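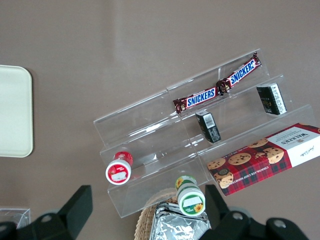
Home | Jobs | Swaps | What's On
Posted in September by the owner, Senema Corner Shop
14 comments | 8 shares

Saturday-type person wanted, except it's afternoons! I run the little shop on Tretis Lane (the one with the green door, opposite the Liapis bakery) and I need someone to help me 2 afternoons a week, from half past three until we shut at 8. It would suit a student, or anyone who likes a natter and doesn't mind being on their feet.

You'd be on the till mostly, plus filling up the sweets and crisps, putting the papers away and signing parcels in and out. We took on parcels last year and my word, they breed. I've got 26 shelves in the back room and they're full by teatime most days, so you'll need to be all right with a small stepladder.

No experience needed, I'll show you everything. The till is ancient and sticks on the number four but you get the knack. What I do care about is turning up on time and being nice to the older customers, some of whom come in for one stamp and stay a good while (I love them, but you'll have to learn to serve and listen at once).

Pay is monthly, a bit above minimum wage, and you get a staff discount on everything except stamps and lottery. You do need to be 18 or over because we sell alcohol.

Pop in before noon and ask for me, or leave a note with your number at the till. I'd like someone to start by the end of the month.

Share | Save | Report this ad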